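4.2 Comparison of finger pads on small garments

The second set of trials compared two finger pads on the hand-held gripper, using small garments as test items. The Dovel pad is a black foam block. The Gininia pad is a thin silicone sleeve, which we had used in earlier work on packaging. Each trial began with the item placed on the wooden table and ended when it had been folded or dropped. We ran 134 trials with each pad, all with the same operator.

Doll clothes proved harder than flat cloth of the same size. A padded section next to a thin gathered one, as in the dress in Figure 3, calls for two different grip widths within a few centimetres.
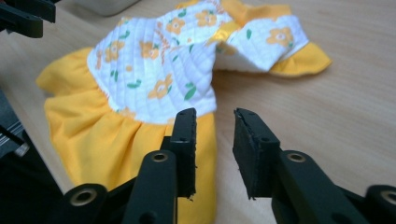
Figure 3. Doll dress with quilted bodice and gathered skirt, seen from the gripper camera.

Gautam, commenting on a draft of this section, objected that pad wear and pad material had been mixed up. Foam loses its edge after a few hundred closures, he wrote, and a worn pad should be counted as a separate condition – otherwise the silicone gets credit for being new. We accept the point. The last 30 trials with each pad were repeated with fresh parts, and these are reported separately in Table 5.
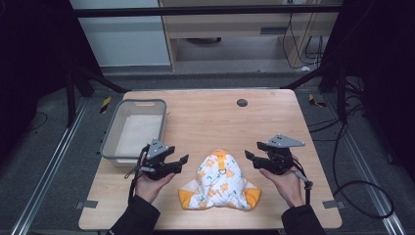
Figure 4. Two-handed folding position, from the head camera.

Grip force was not recorded in the two-handed trials, and we compare the pads there only by the number of regrasps. The Plindia protocol asks for both grippers to approach the item from opposite sides at table height. In Figure 4 they are held either side of the folded white fabric, with the fingers pointing inwards, and the left one is just in front of the basket. Operators using this layout tended to lift the left gripper early to clear the rim. We moved the basket back by 9 cm for the remaining trials and left the other settings unchanged.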